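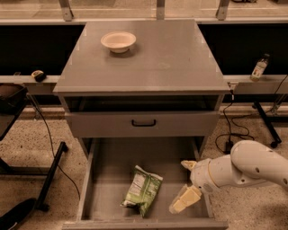

Lavis G2 finger pads – replacement set, revised
Briveo part no. LV-52-B

In stock. Ships in 2 days.

SAFETY NOTICE – please read before ordering or fitting. Updated 12/10/2024.

First batch pads (LV-52-A) can come unglued at the tip. Pad peels back, catches on a drawer rim or side wall, arm keeps pulling. We had 6 reports. One drawer front torn off its runners, one pinched thumb. No broken bones but stop using them.

How to tell if you have the old ones: look at the back of the pad. Letter A after the number = old. No letter = also old. Send them back, we swap for free, no reciept needed.

What changed
– pad now screwed as well as glued
– new adhesive
– force limit note added to the fitting sheet (was missing, our mistake)

Before you fit
Power off at the wall, not just the stop button. Wait for the arm to settle. Keep hands out of drawers and cabinets while the fingers are open and the arm is live – this is how the thumb happened. Set grip force to 40 N or lower for drawer work. Run one slow cycle with nothing to grab, then check both pads agian.

Does not fit the Ollanach adapter. Sorry, asked a lot.

Set contains: 2 pads, screws, hex key, fitting sheet.

Swaps and returns: Matěj Šimek, service desk. Anything with an injury or a damaged arm goes straight to Čestmír Krajčí – same day please, and leave the pads on until he has replied.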